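Do you really need a capsule wardrobe?

Every July I get the urge to throw out half my clothes. It's hot, the closet door sticks, and I end up sitting on the bed reading people who own twelve shirts and claim to be happier for it. This year I went further than usual and bought a book. It was called something like The Quiet Closet, it was by a woman named Marjatta Heinonen, and it was 200 pages long, most of them margin.

I'll be fair to Heinonen first. She writes clearly, she doesn't sell a course, and her chapter on mending is good. I sewed up two pockets because of it. But the main claim of the book is the same one they all make, that owning less clothing saves you money and time, and I kept waiting for her to show me the arithmetic.

The arithmetic, as far as I can tell, goes like this. You get rid of things you already paid for. Then you buy better things to replace them, in colors that match each other. The coat she likes is a wool one from a label called Claton, and it cost 700 dollars when I looked it up. I have a coat. It came from the outlet in Harngate and the lining is torn under one arm, and it keeps the wind out fine. How do I save money by going from that coat to hers? The answer in the book is "cost per wear," which you get by dividing the price by the number of times you expect to put the thing on. You can make any number look good if you get to pick what goes on the bottom.

And people are terrible at guessing that bottom number. I bought a pair of Cuervo boots a few winters back, telling myself I'd wear them daily for years. They pinch. I've worn them maybe 10 times, mostly to funerals.

Then there's the time argument. Supposedly we all lose part of every morning standing in front of the closet, frozen by choice. Do we? I get dressed in the time it takes the kettle to boil. My sister, who has far more clothes than I do, is faster than me, since she lays them out at night. What does cost me time is laundry, and a small wardrobe makes that worse. If you own four shirts you're washing shirts all week. Heinonen gets around this with wool that "needs only airing." I tried airing. My husband asked me to stop.

I did run the test she suggests, more or less. You turn all your hangers backward, and when you wear something you hang it up the right way round. After three months, whatever is still backward is supposed to go.

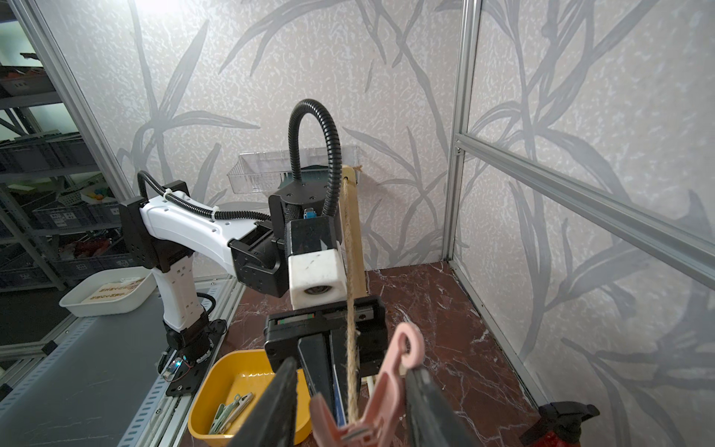 What the hanger test gets wrong

It ran from April into July for me, and what it proved is that I don't wear sweaters in June. I could have told you that without touching the closet. A friend who did it over the winter was supposed to part with all her swimsuits. Heinonen does say in a footnote that seasonal items are "a separate matter," but once you take out the seasonal stuff, the formal stuff, the gardening pants and the one dress that still fits from before the kids, there isn't much left for the test to work on. I had 5 things. Three were blouses from my old job, and I knew I was done with those.

I gave the blouses away. The other two, a corduroy skirt and a green cardigan, I've kept. I like them and I might wear them in October. If I don't, they'll hang there, and I can't see who is harmed by it.

The part I do agree with is buying less in the first place. It's a dull rule and you can't get a book out of it. I've unsubscribed from the Kakar emails, the ones that come at six in the morning with "last chance" in the subject line - there was another last chance the next morning, naturally - and that has done more for my bank balance than any amount of sorting. I can't tell you how much more. I didn't track it, and I'm suspicious of people who say they did.

If anybody has done the full thing, the real strict version, and kept it up past the first year, I'd like to hear about it in the comments. Please include what you spent on the new stuff. And if you have a way to air wool in a small house without a fight, I'll take that too.

The closet door still sticks, by the way. I think it's the hinge.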